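Workshop notebook: walnut ink, second batch

Category: Bench Notes / Inks and Dyes
April, by Yu
3 min read

I write down the second batch while I still remember the order of things, because for the first batch I trusted my memory and now I can not repeat it.

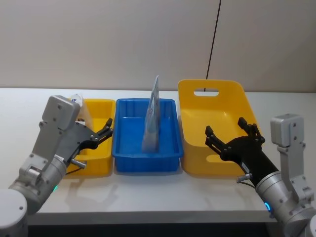 The husks came from Clullberg, collected last autumn and dried whole. They were black and very hard. I broke them with the small hammer inside a cloth bag and picked out the pieces of shell, which give nothing to the color and only scratch the strainer. After cleaning I weighed 200 g of husk.

Water: 1,000 ml, from the tap. For batch one I used rain water from the barrel and I suspect it brought the mold, but I have no proof.

Soaking overnight with the lid on. In the morning the water was already the color of strong tea. Then slow heat, never a real boil. I kept the pot just under it and stirred when I passed by. The smell is heavy, like wet leaves and a bit like iodine. Next time I open both windows before starting, not after.

7:40 in the evening, stopped the heat. Strained one time through the steel strainer and two times through old cotton. The second cotton pass was very slow and I squeezed the cloth, which I should not do. It pushed fine sludge into the liquid and I had to leave everything to settle one more night. What I poured off the next day measured 182 ml after reducing. Less than I hoped, but it is dark.

Paper tests, with a dip pen and a flat brush:

- Smooth drawing paper: good line, small feathering at the start of each stroke. Color is warm brown, a little red.
- The Brirkari cotton paper: the best result. The wash goes down even and the edge dries darker, as I like it.
- Cheap copy paper: bleeds through to the back. Not usable.
- Paper from the Ukham pad, 200 gsm: strange. The line looks gray when fresh and turns brown in some minutes. Maybe the sizing. I want to ask at the shop what they put in it.

Gum arabic: I added it with a spoon and did not weigh it. This is my mistake of the day. With the first spoon the ink still ran too fast from the nib, with the second it was right, and then I added a bit more for no good reason and now it is slightly shiny on the smooth paper. Please weigh it, if you repeat this.

One clove in each bottle against mold. I know people who use alcohol instead, but in batch one the alcohol made the ink spread on the paper, so I stay with cloves until I see something growing.

Iron: not added. I put one rusty nail in a small jar with the rest of the sludge water, to see how far it goes to black. After one hour it was already much darker. Label on the lid says "nail", do not throw it away.

Light test: strips of all four papers are taped on the south window, lower half covered with card. Look at them at the end of the month.

For batch three:
- fresh husks, if I can get them in the fall, to compare with dried
- do not squeeze the cloth
- smaller bottles, the big one has too much air inside
- buy a new strainer, the handle is loose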